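Progress report to the Mumness Fund
Suturing practice for surgical trainees, second period
Prepared by Solène Arnaud, 3rd September

Work in this period

The grant from Mumness pays for practice time, thread and the teaching hours of Abenezer Assefa. In this period the trainees completed 163 practice sessions of 30 minutes each. We planned to start in June and we did so, although the first delivery from Florik came late and we had to borrow thread from the second teaching room.

The first exercise is the closing of a straight cleft. The trainee must bring the two jaw tips close to each other over the cleft and pass the thread between them without pulling at the tissue. Many trainees find this more difficult than the knot itself, as the two sides are rounded and the cleft lies deep between them. 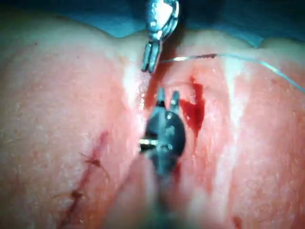
Abenezer asks every trainee to stop before the first pass and say aloud where the thread will come out. This habit has made the sessions slower, and in the beginning I was against it. Now I think we should keep it, because the teacher can correct a wrong plan before it becomes a wrong stitch.

The second exercise is about thread handling. When the thread is long it lies over the tissue in curves and wide loops, and it is easy to catch the wrong part. The trainees learn to follow the strand with their eyes from the jaws outward before they close on it. Strong light makes this harder in some places, as a fine thread and a shiny surface both reflect, and toward the dark corners it is easily lost. Sze-wing Chung has written a short guide on this, two pages long, and it is now given out at the first session. 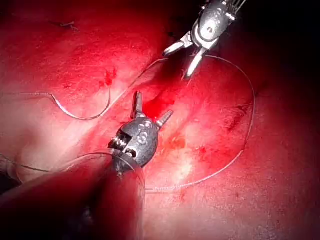 Difficulties

Two trainees left the program for reasons of work schedule. Their places were given to persons from the waiting list, who will need extra sessions in the next period. The thread from Florik is good but the packets are small, and Abelardo Mamani is asking for a price on larger ones.

Next period

We will continue with both exercises and add a running stitch. Elsa Keskinen will prepare the scoring sheet. The budget is unchanged, and the list of expenses is sent separately.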